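How I Keep a Birding Notebook (and How You Can Start One Before the Winter Birds Show Up)

5 min read

A few readers have asked me how I keep track of everything I see out on the marsh, so I'm finally writing it up. My system is a paper notebook, a pencil and one very boring spreadsheet. I've tried the fancy ways and I keep crawling back to this one!

First, the notebook. Get one that fits in the pocket of the coat you really wear, so check the pocket before you buy. I bought a gorgeous big one called a Pasport (yes, spelled like that) and left it in the car for a whole season. The one I carry now is small, stitched down the side, and opens flat on my knee. Pencil only, please. Pen smears in drizzle and quits in the cold, and I've lost a whole morning of duck notes that way.

Before you leave the house, write the top line: place, start time, wind, cloud. I do wind as a direction plus one word, so "NW, steady" or "SE, hardly any." It takes me less than a minute at the kitchen table and it takes forever with gloves on. If you do nothing else from this page, do the top line. When I look back at an old list and there's no wind on it, I can't tell why the bay at Josham was packed with wigeon one morning and dead quiet the next.
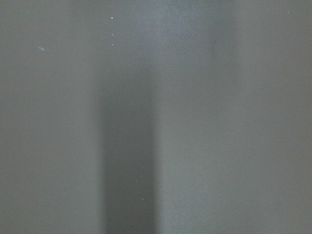
By Thodoris Margaritis
25 October 2019

OK, now you're out there. Pick a spot and stand still for 30 minutes. I know, it sounds like a long time, and the first few times I did it my feet were killing me. But birds that dropped into the reeds when you walked up will start coming back out, and you get to hear the little contact calls you'd have tramped right over. I use the end of the old wall at Josham because it keeps the wind off my neck.

Write birds down in the order you see them. Don't try to sort them into families while you're watching – you can do that later with a mug of something. I use short codes I made up myself, like "RS" for redshank and "CUR" for curlew, and there's a key inside the front cover for when I forget them (I do forget them). For anything you're sure of, the code and a number is plenty.

For anything you're NOT sure of, slow down and leave yourself half a page. Size first, compared with something nearby. Then the shape of the bill, the legs if you can see them, any pale or dark patches on the wing, and what the bird was doing. Then a sketch. Mine look like potatoes with beaks, and they've still settled more arguments than my memory ever has. Try to get all of that down before you open the field guide. Once I've looked at the picture in the book, I start "remembering" an eye stripe that I never saw.

Counting flocks is the bit that scares people off. Count ten birds carefully and get a feel for how much room ten takes up, then lay that chunk across the rest of the flock. If it's a big one, do the same with fifty. I do it 2 times and write both numbers down, even when they don't match. My best golden plover flock came out at around 300, and I was happy with that. My friend down at Kouris would have wanted them one by one, but she has a better scope than I do and a lot more patience.

When you get home, type it up the same day. My spreadsheet has a column for date, place, species, count, wind and notes, and I've called the file Fundarar for reasons that made sense at the time. There are 386 rows in it now. I put question marks next to the shaky ones and leave them there. Please don't go back and promote a "probable" to a "definite" in the middle of January just because you're missing it for the year list!

One more thing about sharing what you find. If it's a nest, or a roosting owl, keep the exact place to yourself and put down the parish or the general area. For your regular shore birds, share away. Your county recorder will be glad of even a plain list of gulls, and you can send it in as a spreadsheet or a typed page.

If you want an easy start, do the same spot once a week all through November. The geese are moving, the thrushes are coming in, and the mornings are late enough that you don't have to get up at some ridiculous hour. Bring a second pencil. I keep mine tucked in my hat band, and I've got a spare pair of gloves with the fingertips cut off if anyone near Josham wants them.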